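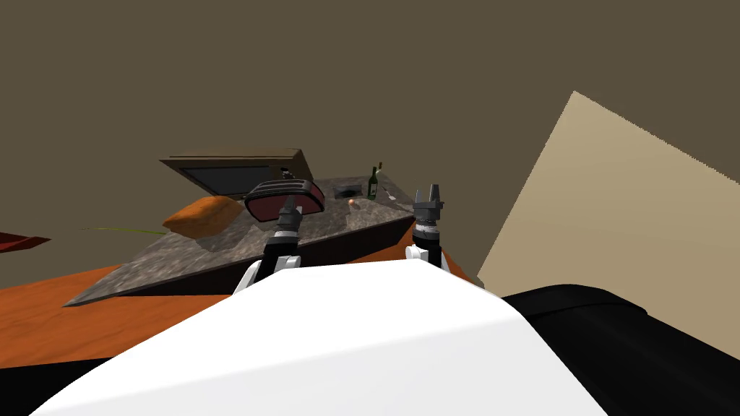 Red and black on the counter. A thread about stale bread, get a coffee first.

1/ My grandmother never threw out a heel of bread in her life, and I've spent most of mine throwing out whole loaves. This winter I've been trying to do better, and a few of you asked how it's going, so I'm going to tell you at length (you know me).

2/ First thing, and I wish I'd learned it 20 years ago: keep it out of the fridge! Bread goes stale faster in there than it does on the counter. I had been so proud of my tidy fridge loaf. All that time I was making it worse.

3/ What I do now is slice the whole loaf the day I buy it, eat from it for two days, and freeze the rest in a flat bag with the slices slightly staggered so they come apart. If you stack them neatly you'll be going at them with a butter knife at six in the morning, and I don't recommend that before coffee.

4/ Frozen slices go straight to toast. No thawing. A little longer, a notch darker, and it's lovely. The bakery loaf I get in Pretmont is a dense, sour thing with seeds all over, and I think it's better toasted from frozen than it is fresh. My sister disagrees and has told me so more than once.

5/ Now, the truly hard stuff, the end you could drive a nail with. Run the crust under the tap for a second - just a second, and just the crust - and put it in a hot oven, 11 minutes in mine. It comes back soft in the middle. You do have to eat it that day, though. It will not come back a second time.

6/ Breadcrumbs. I used to buy them in a can, which makes me blush now. Dry the ends out in a low oven, crush them in a bag with a rolling pin, keep them in a jar. 200 grams of ends fills my old Suvia coffee jar almost to the lid, and that lasts me a month of meatballs and baked tomatoes. 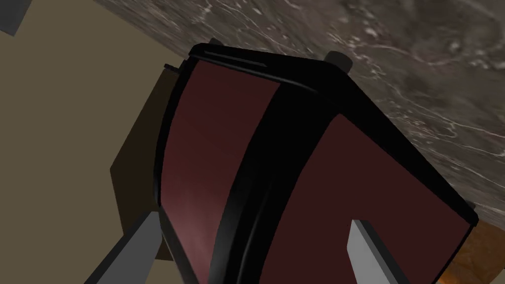 Märta Kristiansen: We always did bread soup with the dark ends, cooked down with apple juice and raisins and a bit of lemon peel. Soak the bread overnight or you'll be stirring forever. Do you ever make it?

7/ Märta, I haven't had that since I was small, and now I can't think of anything else! I remember it cold with whipped cream on top. I'm going to soak a bowl tonight. Did yours have cinnamon, or is that my memory being generous?

8/ While that's soaking, the savory version: torn stale bread, onions cooked very slowly, broth, a handful of whatever greens are about to give up, an egg cracked in at the end. I made it all through February last year when the roads were bad, and the kids still ask for it, which is more than I can say for my lasagna.

9/ One warning, because Joar will bring it up if I don't. Stale is fine. Moldy is not. Please don't cut the fuzzy corner off and carry on, the mold goes further into soft bread than you can see. Out it goes, and no guilt about it.

10/ That's most of what I know. I still lose half a loaf now and then, usually when we've been away and I forgot to freeze it. Tell me what you do with yours, and if anybody has a good bread pudding that isn't too sweet, I have six hamburger buns waiting.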